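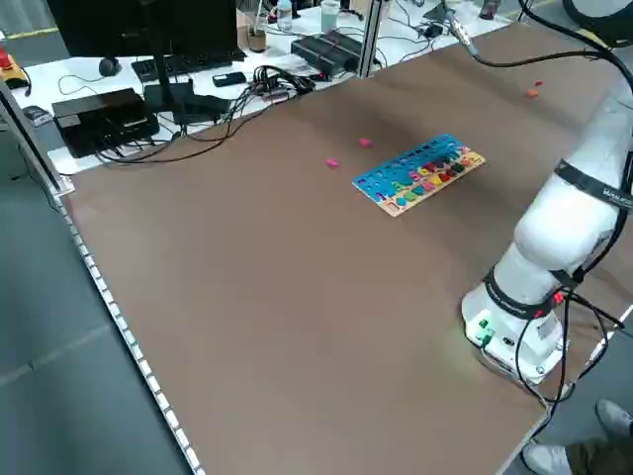
Acta de la reunión de taller – 25/5/26

Asistentes: Marisol Usuga (modera), Seung-woo Joo, Rizal Tambunan, Celeste Abreu. Toma nota: Aidan Moynihan.

1. Cómo va el puesto del brazo

Marisol abre dando las gracias a todo el equipo por la paciencia de estas semanas, que han sido largas y con bastante ruido de mudanza (y con muy poco café, apunta Rizal). Seung-woo cuenta que el brazo sigue con los puzles de madera de la línea Flitska, los de tablero azul con números y formas de colores. En julio pasaría a los de Fana si todos lo vemos claro. Recuerda que las piezas sueltas pequeñas son las que más trabajo dan, sobre todo cuando quedan lejos del tablero, y pide que se las dejen siempre sobre la superficie marrón y no en la mesa blanca de atrás.

2. Lo que cambia para las personas

Fue el punto más largo, y con razón. Celeste lleva años montando puzles a mano y dice con toda franqueza que no echará de menos el dolor de muñeca, pero sí la charla de la mesa grande. Pregunta si con el brazo habrá menos horas. Marisol responde que no se toca ningún contrato y que quedará por escrito: el montaje a mano se mantiene para el pedido de Lundus, de 974 unidades, y 2 personas del equipo se formarán para llevar el puesto nuevo. Celeste se ofrece, y Rizal también, aunque este pide empezar despacio – nunca ha tocado un programa de este tipo y le da un poco de respeto.

Se acuerda que la formación sea en horario de trabajo, en 3 sesiones, y que la dé Seung-woo.

3. Orden y seguridad

Rizal propone recoger los cables de la mesa blanca, que cada vez son más. Todos de acuerdo. Se repasa también dónde está la parada de emergencia y se decide que cualquiera puede pulsarla sin pedir permiso ni dar explicaciones.

4. Ruegos y preguntas

Celeste pide que la revisión final de cada caja la siga haciendo una persona. Se aprueba para las primeras 50 cajas y se volverá a hablar después. Aidan pregunta por las etiquetas de Chae; siguen sin llegar.

Tareas
Marisol: escrito sobre los contratos.
Seung-woo: fechas de la formación.
Rizal: bridas y canaleta para los cables.
Aidan: llamar a Chae.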